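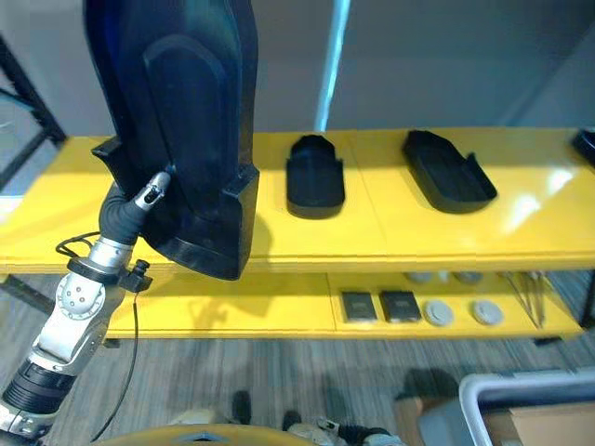
Fig. 1. A moulded black part held upright above trays on the yellow two-tier unit, pads and discs on the lower shelf.

Workshop Layout and Parts Handling
Handout 6: Open shelving at the bench
Caradog Rosser

Read this before the practical. It covers the same ground as chapter two of the Coughlan notes, with which I disagree in several places.

1. What open shelving is supposed to do

The usual claim is that parts kept in plain view are found faster and put back more often. The first half I will accept. The second half I have never seen shown properly. The Zirkden study, which you will find quoted everywhere, followed 18 benches and stopped in March, before anybody had got bored of the new shelves. Treat its conclusions with care.

2. Upper and lower surfaces

In Fig. 1 the larger pieces are on top and the smaller ones underneath. Textbooks call this sorting by size and leave it there. Ask instead which part is wanted most often. If the small pads are needed for every job and the big moulding for one job in 20, the textbook has you bending down all day for the sake of a neat shelf.

Note also the tray lying at an angle next to one that is set straight, front to back. Coughlan would mark that down as a fault. I would want to know whether it slows anyone down before I called it one. A tray with a raised rim can be picked up from most directions.

3. Colour

Black on yellow is easy to see, and I have no quarrel with it. Be more careful about gloss. A shiny top throws back patches of light, strongest towards the right in Fig. 1, and a tall part held upright puts a dark shadow over the surface beneath it. A black item in a black shadow is not much of an advertisement for colour contrast. Suppliers' catalogues (Garnura's is the worst) are lit so that you never meet this problem.

The pale discs on the lower shelf raise a different question. Light grey stands out less from yellow than black does. Does it matter? Possibly not, if they are spaced apart as they are there. Pile them up and I expect it would.

4. Outlines and labels

Culomov recommends a painted outline for every part. Their guide runs to 41 pages and does not say what to do when the part changes shape. Pads laid side by side may need no outline at all. My own view is that labels on the shelf lip are cheaper and easier to correct, though I can offer you only experience in support of that.

5. For the practical

Work in pairs. Draw your shelf as you find it, before moving anything. Then write down which parts you reach for during the job, in order, and redraw the shelf to suit. You may use up to 6 labels. Do not tidy first and draw afterwards; last year's drawings were very handsome and told me nothing.

Hand in both drawings and the list. If your second layout is no better than the first, say so. You will not lose marks for it.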